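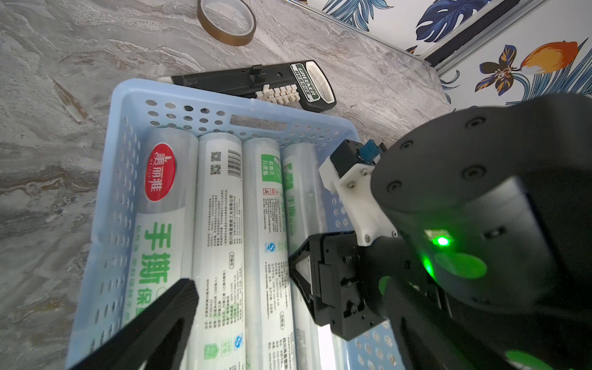 Segundo a Jennylyn, quem congela pão inteiro merece comer pão duro, e que eu devia ter fatiado tudo antes, como ela me disse em fevereiro. Pronto, está registado, Jennylyn Salazar, tinhas razão!

1/12/21

Hoje foi dia de arrumar o congelador e fiquei a saber coisas sobre mim que preferia não saber. Havia lá dois sacos de caldo sem etiqueta (de peixe? de galinha? vai ser surpresa ao jantar), um resto de feijão e quatro fatias de bolo de laranja que eu jurava ter comido no verão. O bolo já marchou com o café, e estava óptimo!

Depois meti mãos à sopa. Abóbora, alho-francês, um fio de azeite, e deixei aquilo ao lume enquanto falava ao telefone com a Nuria, que anda numa excitação com a mudança para Gavport e me leu a lista da mobília toda, do sofá aos puxadores. Resultado: a sopa pegou ao fundo. Passei-a para outra panela sem raspar e acho que se safou.

A partir de agora embrulho tudo em doses pequenas, com película bem justa e a data escrita por cima. Vamos ver quanto tempo dura a mania, da última vez foram umas duas semanas. Amanhã falta a gaveta de baixo, a das ervilhas, e comprar caneta que escreva no frio.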